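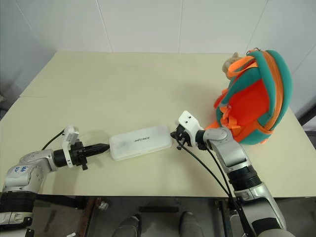 4. Recording a two-arm episode (box and bag layout)

Read section 3 first if the arms haven't been homed today. This section covers the tabletop layout only: one flat lidded box, one backpack, both grippers. Same layout used for the Breston comparison runs, so keep to it if you want your numbers to line up with ours.

4.1 Before you start

1. Power on left arm, then right arm. Wait for both to report ready in the Ukier console. If only one shows up, restart the console, not the arm.

2. Check the cables at both grippers. Slack enough to follow a full wrist turn, not so much that they drag on the table. Re-clip if needed.

3. Clear the table. Wipe it. Crumbs and tape bits show up in the wrist views and the policy will find them.

4. Load the layout file for this task (Stosari, layout 2). The console shows where the box goes.

Note: layout 1 is the old one with the box turned ninety degrees. Don't mix them in one dataset. We did in May and had to throw out a whole batch.

4.2 Placing the objects

1. Box goes lengthwise between the two grippers. Lid up, lid closed. Long side parallel to the front edge of the table.

2. Backpack goes on its side, farther back than the box, on the right arm's side. Straps can fall however they fall. That variation is wanted, so don't tidy them between episodes.

3. Leave the plush toy in the top of the bag if the layout file lists it. If it drops out during a run, stop, discard, put it back.

4. Move the box a little every episode. A few finger widths either way, small rotation ok. Keep it inside the reach of both arms.

Caution: the right upper arm passes close to the bag. Jog it through slowly once after every bag change. A strap caught in the fingers pulls the bag over before the force limit trips.

4.3 Start pose

1. Drive both arms to the start pose from the console. Not by hand. Hand-set poses drift and the drift ends up in the data.

2. Left gripper: level, fingers closed, tips pointed at the left end of the box. Short gap, no contact.

3. Right gripper: above the right end of the box, fingers pointing down and in toward it. No contact either.

4. Press Zero Force on both sides. Wait for the reading to settle. If it wanders, the cable is probably pulling, see 4.1 step 2.

5. Operator stands at the front edge, feet behind the table line. Hands off the tabletop from here on.

Note: shoes under the table edge are fine, the crop removes the floor before training. Hands are not fine.

4.4 Recording

1. Start recording. Count of two before any motion, so every episode opens on a still pose.

2. Open the left gripper and approach the box end. Slow. The fingers are tapered and will ride up the rounded corners if you come in high.

3. Bring the right gripper down on the other end. Both sides should have contact before either one lifts.

4. Lift together. Keep the box level. If one end leads by a lot, set it down and carry on, don't stop the recording. Recoveries are useful and are labeled seperately.

5. Carry to the goal position shown in the layout file. Lower, release, back both arms off.

6. Return to start pose, hold, stop recording.

7. Mark the episode: clean, recovered, or discard. Do it right away. Guessing later from the video doesn't work well with a frosted box, the grip is hard to judge from the top view.

Caution: never squeeze the box from the ends with force limits off. The lid bows and can pop.

Caution: e-stop within reach for the whole run. If one arm stops, stop the other too. They don't know about each other at this level.

4.5 How many episodes

Record in blocks of 24, then re-home. Past that the start pose begins to creep and the left fingertips no longer line up with the end of the box.

The current set holds 1,091 episodes after discards. Of those, 622 are clean and the rest are recovered. We train on both. Training on clean only gave smoother looking motion but the policy had no idea what to do after a slip, it just kept closing on air. With the recovered episodes in, it goes back and tries again. Details in the Ouazzani report, chapter on bimanual contact.

Things we tried that made no clear difference:

- turning the bag so the front panel faces the wall
- box printing upside down relative to the operator
- faster approach on the left side only

Things that did matter:

- the still hold at the start. Leave it out and the policy twitches on launch
- closed fingers at start on the left. Open fingers hide the box end in the wrist view
- keeping the bag in the layout at all. Trained on a bare table, the right arm swung wide and hit the bag as soon as we put one there

4.6 Troubleshooting

Left gripper points above the box. Wrist offset is stale. Re-run section 3.4, then reload the layout.

Box slides instead of lifting. One side made contact well before the other. Slow the approach and check that the table is dry.

Wrist view dark or frozen. Reseat the cable at the gripper end first, then at the base. Restart the stream. Episodes recorded with a frozen view have to be discarded, even if the arms did everything right.

Episode count in the console doesn't match the folder. Usually a discard that wasnt flushed. Hit Sync, wait, count again. Do not delete files by hand.

Arms report ready but won't go to start pose. Something is inside the keep-out zone, mostly the bag. Move it back and clear the fault.

4.7 Shutting down

1. Box off the table, bag off the table.

2. Both arms to park. Right first, then left. The other order works too but brings the elbows close.

3. Sync the block. Check that the upload finished before you power anything down.

4. Power off right arm, left arm, then the console.

Next: section 5, replaying and trimming episodes.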